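Reading time: 4 min

FOR IMMEDIATE RELEASE
Feltmont, 29 Sep 2023

Purves puts its little wooden stand on sale, and I get to tell you about it

I have been asked to keep this short and businesslike, and I'm going to manage maybe one of those. My name is Hayley Hulme, I run the small-goods side of Purves, and as of today you can buy our new countertop stand, the Bureo. It's a post, a base and two pegs that go right through. You hang your mugs on it. Or your necklaces. We've stopped arguing over which one it's for (more on that further down).

The Bureo costs $59 and comes in one finish, which is the bare pale wood with a clear oil on it. You can order it through our website or pick one up at our shop in Feltmont, where we've got a stack of them by the register. Hanow, the kitchen store, will be carrying it too, starting with two of its branches. If you're a shop and you'd like to stock it, please write to me, I love those emails!

So, how did we get here? I have a very small kitchen and I'm fussy about my counter. I had one of those metal mug trees for years and it did two things badly. It scratched the handles, and it fell over any time you took the wrong mug first. I moaned about it at work often enough that Graham Entwistle, who designs most of what we make, went off and cut a rough one out of scrap over a weekend in July of last year. It was ugly. I still have it, and it holds dish towels now.

What Graham got right straight away was the base. Everybody puts the post in the middle of a round foot, and he didn't want to. Ours is a flat oval with the post standing at the narrow end, so all the rest of the base is free for something else. On the first few we left that part plain and kept finding things parked on it anyway — a ring, a tea bag, once a hard-boiled egg. So he carved a shallow round dip there with a thin groove running around it. Set a cup in it, or your earrings, or your keys if you must.
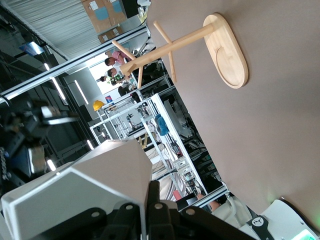 The pegs took longer than anything else. They sit at different heights on the post, one lower down and one up near the top, and each one sticks out on both sides. That sounds like nothing, but we went through 16 versions of where those holes should go. Too close together and the mugs knock. Too far apart and the whole thing gets tall and starts looking like a coat rack for dolls. We also turned the pegs so they don't line up with each other, and that made hanging a big mug over a small one so much easier. I tested every version at home with the fattest mugs I own, and my husband would like it known that he washed them.

We did try 3 pegs. People in the office asked for it, and a few customers who saw the early ones asked for it as well. I understand! More pegs, more mugs. But when we filled all of them you couldn't get your fingers in to lift anything off, and the stand felt crowded before there was even a mug on it. Graham was firm on this and I've come around.

"I wanted you to be able to grab a mug before you're properly awake," Graham says. "I'm bad in the mornings. If I can use it, it's fine."

Now, about the jewelry. We made this as a mug stand and I wrote all the packaging that way. Then I sent a few home with people to try, and half of them came back asking if we could do a smaller dish for rings. They'd put it on the dresser! Long necklaces go over the top peg, bracelets over the lower one, and the dip catches whatever you take off last. I've ended up with one in the kitchen and one in the bedroom. The box now says "for mugs, or for whatever you hang," and the packaging people have forgiven me for changing it so late.

A few practical bits. It arrives in one piece, so you don't need tools or glue. Wipe it with a damp cloth and dry it off, and please don't put it in the dishwasher, we've had that question already. If the wood starts looking thirsty, rub in a bit of food-safe mineral oil and leave it overnight. The edges are all rounded over by hand, which means no two feel exactly alike, and the grain will be different on yours than on mine.

There will be a darker one at some stage. I can't give you a date and Graham has asked me not to guess.

If you're writing about the Bureo and want one to try, or want to talk to Graham about peg angles (clear your afternoon), get in touch with me at the Purves office in Feltmont. Samples go out on Mondays. Please tell me whether you're a mug person or a necklace person when you write, I'm keeping a list on the wall.

Contact: Hayley Hulme, Small Goods, Purves, Feltmont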